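Is a water softener worth it in Mendgate?

selvaraj_p
Kellex quoted me 3,254 for a softener, installed. The salesman did the soap-in-a-bottle trick at my counter and I'm not buying it. Anyone here really save money with one?

Rokeya Khan
Had ours since May. Skin feels the same. The kettle is cleaner, I'll give it that.

nimalj
Get a second quote. Pavent wanted 1,180 for the same size tank. And ask what the salt costs per year, they go quiet.

selvaraj_p
He also said hard water would ruin my sink in no time. Mine is plain stainless and the tray next to it is bright orange plastic, so I'd think scale would show up on one of them.
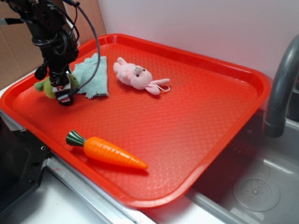

Rokeya Khan
Scale does its damage in the heater, not on the counter. I paid for a new element before we got ours, so I don't agree it's all sales talk.

nimalj
One element is a lot cheaper than 3,254.

selvaraj_p
Has anybody got an actual hardness reading for this side of town? Not one from Kellex.

Wieslawa L
Call the water office Saturday morning. They read me mine over the phone, 19 grains.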